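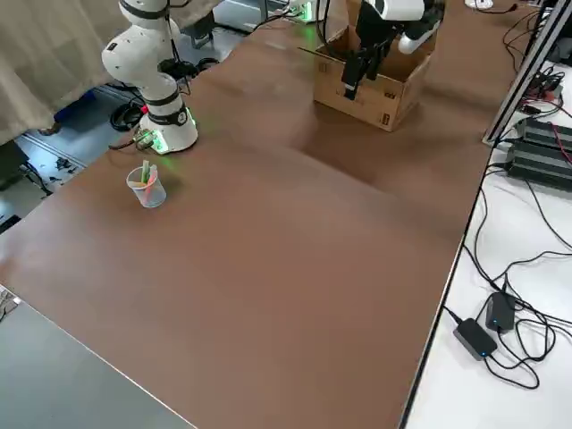 Brurkon releases version 2 of the Bench Arm Rules, free for any lab or shop to use

2026-05-19

I get to write this one myself, so please forgive the lack of press office polish. Starting today, version 2 of the Bench Arm Rules is out, and anybody who runs a small robot arm on a table can download it, print it, scribble on it and hang it on the wall. No sign-up, no fee.

If you're new to us, Brurkon writes working rules for the kind of robotics that happens on tabletops. I mean one or two light arms, a few cameras, some props and a person sitting close by. Big factory cells have had thick binders of safety documents for decades. Small benches mostly have habits, and those habits get passed along by whoever sat there before you (I learned mine from a note taped to a monitor, and half of it was wrong!).

Version 1 went out last September. We asked people to tell us what didn't work, and boy, did they. We got 401 written comments from 85 labs and workshops, and I read every last one of them. Some were a single word. One ran longer than the rules themselves. The most common complaint was that we'd written a lot about the arm and hardly anything about the table it stands on, and I think that was fair.

What's new in version 2

The biggest change is a whole chapter on the table. Cables, power supplies, lamps, props, screens, the stuff that piles up. We now ask each bench to keep a simple map of the area the arm can reach, drawn at full stretch, with the gripper on. Anything inside that line has to be on the bench's props list or be fixed down. A cup of colored sticks is fine if it's part of the task and it's on the list. Your coffee isn't, and I say that as someone who has put a lot of coffee inside a lot of reach lines.

Cables get a page of their own. The short version goes like this: run the arm slowly through its full range before the first task of the day and watch the cables the entire time. Look for anything that pulls tight, rubs on a joint or swings across the work. Cables draped along the outside of an arm are allowed, but they need enough slack at every joint and a fixed point near the base. Power bricks should sit where you can get to them without leaning over the arm.

There's also a new section on benches with more than one arm. Each arm gets its own name, and that name goes on the arm, in the software and on the stop procedure. If one arm stops for a fault, the other one stops too, until a person has looked at both. A few commenters really didn't like that rule and told us it slows down their sessions. It does. We kept it.

Reaching into boxes

I have a soft spot for this chapter. A lot of bench work these days is teaching or testing an arm on everyday handling, and a plain cardboard box turns up again and again. It's cheap and everybody has one. It also moves when you bump it, the flaps fold in on their own schedule, and the sides get soft after a week of being poked by a gripper.

So we wrote some rules for boxes:

Mark where the box stands, on the table, with tape.

Decide before the session whether the flaps are open, folded back or cut off, and write it down. Don't change it halfway through.

Set a lowest point for the gripper, measured with the box empty.

Swap a box when its walls no longer stand up by themselves. If you want a crushed box as part of the test, say so in the session notes.

Hands stay out of the box while the arm has power to its motors. All hands, every time, including for "just a second."

The last one got more comments than anything else in version 1, mostly asking for exceptions. We looked hard for a good one and didn't find it.

How we tried it out

We didn't want to put out another set of rules that only worked on paper, so the folks at Vetden ran the draft for us. They logged 296 sessions under the new rules, with ordinary operators on ordinary benches. We asked them to leave their setups alone, with the same lamps and the same furniture, and to tell us where the text got in their way.

That's how the lighting page changed. Our draft said to use only fixed overhead lights, and Vetden's operators wrote back that they like having a small lamp they can move. We now allow desk lamps and light strips on the table as long as they're on the bench map, their position is marked and the cord has its own path. It's a better rule and I'm happy we lost that argument.

They also asked us to cut the daily check down. It was two full pages and people had started ticking it without reading. It now fits on one side of one sheet, with the items in the order you'd meet them as you walk up to the bench. Base bolts and connectors come first, then status lights, then the cable run, the gripper, and last of all the props.
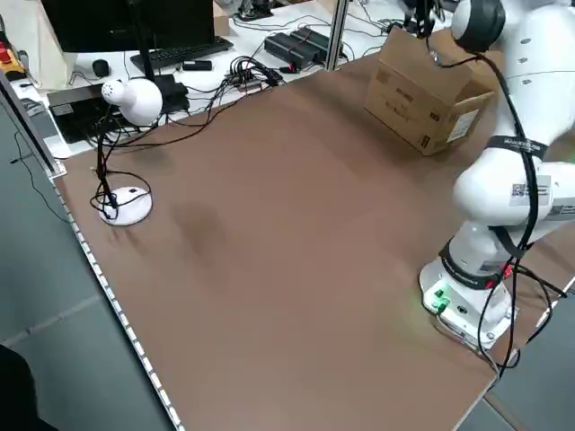
Who worked on it

Novadell paid for the printing and the translation work, and had no say in the wording (that's in our agreement and we've put the agreement online too). Bozsik turned the daily check into a small free tool that runs in a browser, so you can keep your records without a filing cabinet. You don't need the tool to follow the rules. Paper is fine, and it's what I use.

What this document is and isn't

I want to be plain about this part. The Bench Arm Rules are good practice, written by people who do this work. They don't replace the law where you live, the manual that came with your arm or a proper risk assessment of your own bench. If our text and your manual disagree, follow the manual and then please write to us so we can fix it.

We don't certify anyone. You can say that your bench follows version 2, and we ask that you keep your bench map and your last 30 days of daily checks where a visitor can read them. There's no badge or sticker. We talked about one for a long time and decided we'd rather spend the money on the next round of trials.

Getting a copy

The full text, the one-page check, a blank bench map and a list of every change from version 1 are on the Brurkon website now. Printed copies are free to schools and public workshops while they last. If you're already using version 1, read the list of changes first, redraw your reach line with the gripper on, and you'll have most of it done.

Comments on version 2 are open through the end of September. Send them to the rules desk using the form on our site. Short ones are welcome, and so are the cranky ones.

Press contact

Rules desk, Brurkon. Reporters who'd like to talk through the changes or get a review copy can use the same form and pick "press" from the menu. It comes straight to me.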